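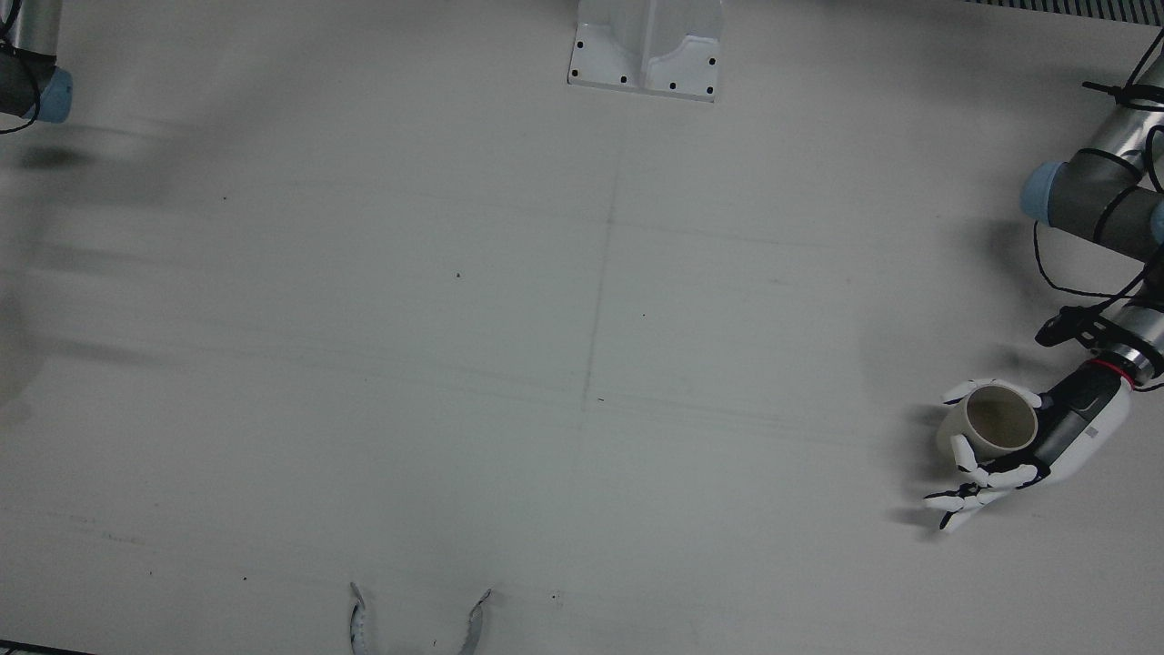 White table, a few faint lines on it.

I moved to Womside in April, and since then I am trying to learn how to work at a table. I know this sounds strange. In my old flat in Clinham I did everything on the sofa, also my taxes, also the translation of a 400-page manual that my back still remembers.

My first table here came from the second-hand hall in Whitcombe. It was from 2004 according to the sticker under it, very heavy, and dark brown. After two weeks I understood that I do not like to read on a dark surface. The paper is bright, the table is black almost, and my eyes get tired before lunch. So now I prefer white or light gray, even if every small speck shows on it.

The second thing is the height. I wrote to Grurkent, the shop where I bought my chair, and they answered very politely that my chair was set 12 centimeters too low. I had believed for months that I had a problem with my shoulders. I raised the chair, then my feet did not touch the floor, so I put a thick dictionary there. It is a good dictionary and I feel a little guilty.

The third thing is what stays on the table in the evening. I allow myself the lamp, the notebook and one cup. Letters go in the drawer. On Sundays I open the drawer and I am sorry about it.

I work from 6 in the morning now, when the street is still quiet and the bakery across the road has its door open. By ten I have finished the difficult pages, and the rest of the day I can answer mail and make mistakes in a more relaxed way.

If someone knows a lamp which does not make a yellow circle on the paper, please write to me. I have already returned two.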